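Vsevolod Derkach Leaves Rasham FM, Will Host Mornings on Radio Drullirham

Wednesday, July 15, 2020

The listeners of Radio Drullirham will wake up with a new voice from next month. The station has confirmed that Vsevolod Derkach, for many years the evening presenter of Rasham FM, has signed a contract and will take over the morning show in August.

The news was already going around for several weeks. Derkach was missing from his usual place on Rasham FM since the middle of June, and his evening program was filled with repeats and music. Rasham FM told its listeners only that he was on leave. Then a short recording appeared on the Drullirham station's page, in which a voice very similar to his was reading the traffic news, and many fans wrote in the comments that they knew it after the first word.

In a written statement the station now says that the recording was indeed a studio test, and that it was put on the page by mistake. "We wanted to keep the surprise a little longer, but our listeners have very good ears," the statement says.

The new show will be called "Breakfast with Derkach" and will be on air from Monday to Friday, starting at 7 in the morning. It will take the place of "Good Day, Drullirham," whose last edition will be at the end of July. The station did not say what will happen to the music team of the old show, but it did say that all the news readers are staying.

Derkach himself spoke to us by telephone on Tuesday evening. He said that the decision was not easy for him.

"At Rasham I learned everything. When I came there I did not even know how to open the microphone," he said. "But I was talking to people at the end of their day for such a long time. I would like to know how they are at the start of it."

Asked if there was a quarrel about money, as some fan pages have written, he laughed and said that he was paid on time and has nothing bad to tell. He also said he would like to thank the night technicians of Rasham FM, who in his opinion are the best in the region.

The producer of the new show will be Ms. Steinarsdóttir, who is known to many from the weekend quiz "Gavus." The quiz reached its edition number 100 this spring and will continue, but with another producer. Steinarsdóttir said that the morning show will have more talking and fewer songs than the old one, and that there will be a guest in the studio on 4 mornings of the week. On Fridays there will be no guest, and the time will belong to telephone calls from listeners.

She would not give the name of the first guest. She said only that it is a singer who has not given a radio interview for a long time, and that this singer asked personally to be in the first program. On the fan pages there are already many guesses, and the station has asked people not to call the reception desk with them.

Rasham FM reacted in a friendly way. In its own short message the station wished its former presenter good luck and said that the evening program will return soon with a new host. The name will be made public when the contract is ready. Until then the repeats will continue, and listeners who have a favorite old edition can write to the station and ask for it to be played again.

For Radio Drullirham the change is important. The station lost two well-known presenters in the last year, one to television and one to a podcast company, and its mornings have been hosted by different people almost every month. Some listeners complained that they did not know anymore who was speaking to them. The management hopes that a familiar voice will bring them back.

The contract of Derkach is for two years. According to the station it allows him to continue with his small parts in television series, but he may not present on any other radio station in this time.
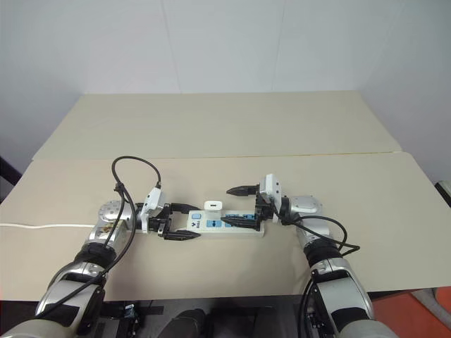
Will listeners outside the city be able to hear the new show?

The show will be sent out live on the station's website as well as on FM, and each edition can be heard again there from noon on the same day. The telephone part on Fridays will be open to callers from everywhere, but the prizes can be picked up only at the station.

Before the first show there will be an open evening in the station's yard, where Derkach will meet listeners and read some of the letters he received at his old job. There are 100 places, and entrance is free, but it is necessary to register by e-mail with name and telephone number. The date of the evening will be announced on air by the end of this month.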